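Lubis Newsroom Guide
Section 8: Filing a correction
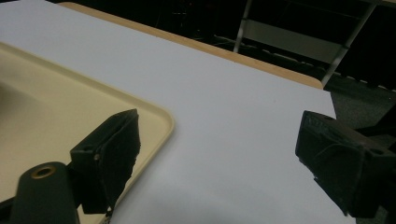 Juraj Matoušek asks that corrections go in before the page editor's 22:00 check, as later ones miss the morning edition.

1. Open the published article and choose Correct.
2. Paste the wrong sentence into the left field and the new one into the right.
3. Name the source of the new fact. Anonymous sources need a desk code.
4. Press Send to desk. The article locks for 30 minutes.

Note: Spelling fixes in captions skip step 3.

Caution: Do not use Unpublish to hide an error. Readers with the old link get a blank page, and the correction log stays empty.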